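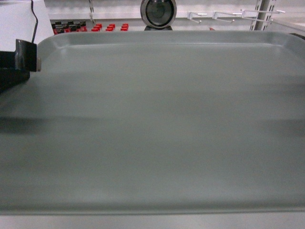 Plastic trays for the workbench and the kitchen

A big plain tray is one of the most useful things to keep on a counter or a bench. It catches drips, crumbs, screws and sawdust, and you can lift the whole job out of the way when someone needs the space. These tips cover choosing one, using it and keeping it in decent shape.

Picking a size

Measure the counter before you shop. Leave a strip of bare counter in front of the tray, wide enough to rest your wrists or set down a pencil. If the tray goes right up to the front edge you will bump it with your hip every time you walk past.

Check the depth of the sink too. A tray that doesn't fit in the sink has to be washed in the bathtub or out in the yard, and in February that gets old fast. Ours is 32 inches long and will only go in the sink on end, one half at a time.

Look for a rim that is rounded over. A sharp rim digs into your fingers when the tray is loaded. A raised rim also gives you something to grip when you slide the tray toward you.

Color

Pale gray or gray-green is easy to work on. Small dark screws show up well on it, and so do most crumbs and seeds. White plastic stains from coffee, tomato and wood finish. Black hides dirt, and it hides black screws as well.

Matte plastic is kinder to the eyes under a bright shop light than a shiny tray. The drawback is that it holds on to greasy fingerprints a little longer.

Getting it flat

Put the tray on the counter and press each corner in turn. If it rocks, it has a twist. To take out a mild twist, fill the tray with an inch of hot tap water, leave it 15 minutes, pour the water off and weigh the tray down on a flat surface overnight with some heavy books. Don't use boiling water. Thin plastic can go soft enough to sag for good.

If it still rocks, stick a small felt pad under the high corner. Clear rubber bumpers work too, and they stop the tray from sliding. We buy the Plamus ones, item 3231, which come on a sheet and can be cut in half with scissors.

On a slick countertop a damp dishcloth spread flat underneath does the same job for free.

Sorting small parts

Start with the tray empty and wiped. Tip parts out at one end and move them to the other end as you deal with them. That way you always know what is done.

When you take something apart, lay the screws down in the order they came out, left to right. For longer jobs, put a strip of masking tape along the tray and write on the tape. Peel it off the same week, before the glue sets.

Keep springs and ball bearings in a jar lid inside the tray. The rim will stop a rolling ball but it won't stop one that bounces.

Kitchen jobs

Use a separate tray for food and mark it on the underside with a permanent marker. Once a tray has had solvent, glue or motor oil on it, it should stay in the shop.

Shelling peas, trimming beans and filling jars all go quicker over a tray. Put a folded towel inside for jars, both to stop them sliding and to soak up spills. Let hot pans cool on a rack first. A pan straight off the burner will leave a ring or go right through.

Don't cut on the tray. Knife marks in soft plastic hold food and are nearly impossible to scrub clean. Put a cutting board inside the tray and you get the benefit of both.

Carrying a loaded tray

Large trays flex in the middle. Keep the heavy things near the ends, close to your hands, and the light things in the center. Ours starts to bow at 17 pounds, so anything above that gets moved in two trips. If you must carry liquid, keep it in a container with a lid.

Cleaning

Day to day, a cloth with warm water and dish soap is enough. Wipe the long way, rinse, and dry with a towel. If you let it air dry in a hard water area you will get faint streaks along the bottom. They come off with one part white vinegar to three parts water.

Sticker residue – rub in a few drops of cooking oil, wait, and wash with soap.

Dried wood glue – bend the tray gently from below and most of it pops off. Lift the rest with an old plastic card. A metal scraper will gouge the surface.

Ink – rubbing alcohol on a cotton pad. Try it on the underside first, as it can dull some plastics.

Gray scuffs – a paste of baking soda and water, rubbed lightly. Skip steel wool and gritty powders.

The inside corners need a soft brush. An old toothbrush fits the curve well.

Storing

Stand trays on their long edge between the side of a cabinet and the wall, or in a vertical file rack. Laying them flat is fine if nothing heavy goes on top. Don't lean one at a slant for months, or you will be back to the hot water and the books.

Keep them out of direct sun. Plastic left by a south window turns brittle and cracks at the rim first.

When to replace it

A crack in the rim will spread. You can hold it with tape for a while in the shop, but a food tray with a crack should go. Old trays still have some life left under a boot rack or beneath potted plants.

Lusum and Naidu both sell plain trays with a rounded rim. The Naidu is stiffer. The Lusum is lighter and costs less, and it is the one we would get for sorting parts. The hardware store in Gresdale keeps both in the back aisle next to the paint liners.

Last updated 4 January 2024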